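Harnside open day, quick notes before I forget it all

Went out to Harnside on July 24, 2018 with Upendo Biwott from our place and Lieven Bosman, who drove. Notes are mostly for the others on the housekeeping roster who couldn't get the day off. Sorry for the spelling, typing this on the train home from Lieven's.

Parking a pain. Visitor bays full before we got there, ended up beside the bins. Sign in at the front, sticker with a number on it (mine was 3406, no idea what they're counting), then straight in to tea and a bikkie. Good tea. Talk by Muthoni Nzioka, who runs the training side. Short, thank goodness. They've got 25 rooms made up as bedrooms or bathrooms for practise, and a linen store at the back that I'd happily move into.

Linen store first. 200 sheet sets on the go at any one time, Muthoni said. Shelves labelled by bed size on the front edge of the shelf, at eye height, which we should just copy. Ours are on the bags and the bags wander. Colour tape on the hem corner too. One colour for each size, so you can tell a queen from a king without unfolding the thing. Upendo took down the tape colours, ask her.

Then the bedrooms. Groups of 5, a bit squashy in the doorways. Faizal Govindasamy took ours round. Knows his stuff, talks faster than me. His big thing is stripping order: pillowcases off first, then top layers, then the bottom sheet last and rolled in from the corners. Never shake it. We all shake it.

Big bed in the room we stopped in longest. White sheet on it, well and truly rumpled, worst up at the headboard end. Faizal reckons that end is where most people give up and hide it with pillows.

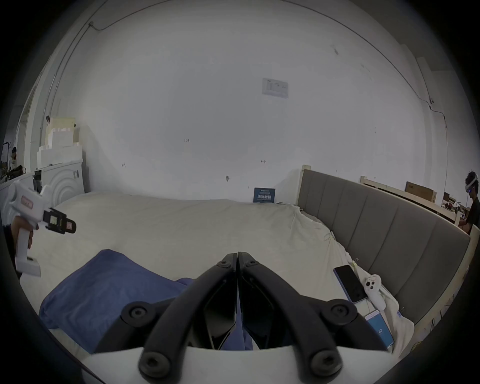 Bed still to be done. White sheet, blue cloth, phones up near the headboard.

Blue against white is handy, by the way. Faizal's advice was to keep one coloured piece in every white set so it doesn't vanish in the wash pile. We lose a white pillowcase a week at least, so worth a go.

Other thing he went on about was clearing the bed before you touch the sheet. Phones, remotes, chargers, glasses, the lot. Bedside table or a tray, one spot, same spot every time. Apparantly a phone in the wash is their most common callout. Believe it.

Bottom sheet tips, as scribbled: headboard corners first, both of them, then walk down. Pull from the foot, not the side. Flat palm from the middle out. If it's still creased, a light spray of water and leave it ten minutes while you do the bathroom.

Lunch was rolls. Egg ones went first. Musyoka Mwaipopo from the supplies desk had samples of the Duvano mattress protectors, zip all the way round, nice weight, bit noisy when you lean on it. Price list is in my bag. Didn't get to the laundry floor, queue was out the door and Lieven wanted to beat the traffic.

They run another one in January. Book early, wear flat shoes, and get there before the bays fill up. I'll put the price list on the noticeboard tomorow.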